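Last updated: Thu 9 March

Teaching by hand at Sturkex

Most of the people who record tasks at Sturkex had never worked with robots before they started. The woman who runs the recording sessions came from a packing line at Drusar, and she asked that we leave her name out. We spoke for an hour in the room next to the recording area.

Her job, she says, is to show a task often enough that a machine can learn from it. "I pick something up, I put it down where it should go, I do it again. On a good day I get through 90 of them. On a bad day it's 76 and my wrists hurt."

She has worked both ways. At first the company used remote control, with a person moving a pair of levers and an arm copying the motion across the room. She found it slow. "You don't feel anything. You push too hard and you only know when the cup folds." The change to hand-held grippers came last year, with a set built by a small supplier called Curar. The operator holds one in each hand and does the task directly on the table. What gets saved is how the fingers moved and what a camera saw.

"People think it's easier, and it is, for the first 10 minutes," she says. "Then you notice you keep wanting to use your own fingers. You can't turn your wrist the way you normally would, either. The robot's wrist has limits, and I have to stay inside them."
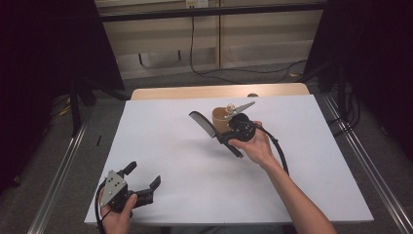
A small brown cup held just off the board in the right-hand gripper. The left gripper is open.

Small, light objects are the hardest, in her view. A heavy block stays where it is put. A cup tips over if one finger touches it before the other, so she has learned to close slowly and wait before lifting. She tries to keep the second gripper clear until it has something to do. "If my left hand wanders, the robot learns to wander."

Mistakes are not always thrown out. If she drops something and picks it up again in a sensible way, the recording is kept and marked as a recovery. If she stops halfway to scratch her nose, it is deleted.

The current task needs 300 recordings before anyone tries it on the arm. She usually goes to watch the first attempts. "It does things I do. It pauses before it lifts, same as me. I didn't know I paused that long."

Remote control has not gone away. The Sadowski project, which involves a closed cabinet, still uses it – a person can't reach in there with both grippers. She takes a shift on it when they are short of people, and says she has become better at it than she expected.

Asked what she would change, she goes straight to the cables. "They pull on your arm all day. Give me a lighter cable and I'll do another hour."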